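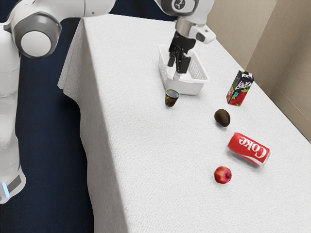

The open day at Clorero ran from nine in the morning until four, and most visitors came for the real robots on the ground floor of the Gál building. I spent the better part of the day one floor up, in the simulation room, and then downstairs again at the one cell that was not running. It had a padlock on the power switch and a tag with Monday's date.

Clorero does pick-and-place software for small warehouses and grocery packing. The project on show is called Furka. A white arm with a two-finger gripper takes mixed items off a table and puts them in a basket, and each task is built in simulation before anyone tries it on a real arm. The simulated table has a white cloth, a perforated basket, and a handful of things to pick up: a cup, a juice carton, an avocado, a soda can on its side, a round red fruit. The staff had it up on a large monitor and let people restart it with different starting positions.

The fault came up because a visitor asked about the padlock. The two engineers in the room answered the question in full.

On Monday the real arm was running the same task. It picked up an item, moved over the basket, and started down to release it. It kept going down after it should have stopped. The fingers went through the bottom of the basket and pressed into the table until the arm's own force limit cut in. That limit was set at 200 newtons. The basket broke, one finger bent, and the tabletop has a dent you can put a thumb in. Everyone was outside the fence at the time, and there were no injuries.

They traced it to a basket swap. The old basket had been replaced with a shallower one from a supplier called Ruketti. Somebody updated the model in the simulator, so the basket on the screen was the right shape. The release height is kept in a separate settings file, and in that file the number had been entered from the wrong reference point. The arm was told that the floor of the basket was lower than the table under it.

My own question was how this had passed in simulation. The night before the real run they had done 2296 simulated attempts, and 1217 of them were scored as successful. A success meant that the item ended up inside the basket. The score took no account of what the fingers touched on the way. Contact between the gripper and the basket had been turned off some weeks earlier to make the simulation run faster, and it had never been turned back on. On screen the fingers passed into the plastic and came out again, and the item stayed behind.

One of the engineers replayed a run from that batch for us. At normal speed I did not see anything wrong with it. Slowed down, with the view moved to the side, the fingertips could be seen coming out under the basket. Several of us asked for it a second time.

They have made these changes so far:

- Contact is on for every part of the gripper, and a run cannot be started with it off.
- Any run where the fingers touch the basket or the table counts as a failure.
- The release height is now worked out from the basket model. The settings file no longer has a line for it.
- The first 7 real runs after any change of equipment are done at reduced speed, with a person holding the stop button.

With the new scoring, most of the old batch fails. They didn't give us the new number, and said they were still checking it.

I had two reservations. The force limit has been left where it was, and it seems high to me for a job that involves avocados. The answer was that the arm trips too often on fast moves if it is set lower, and that they are looking at a lower limit for the downward move only. I also asked who signs off on a change of basket or table, and there was no clear answer to that yet.

Downstairs, the damaged finger and half of the basket were laid out on a bench next to the locked cell. The other three cells ran all afternoon. Parking is behind the building, and the entrance is on the side away from the road.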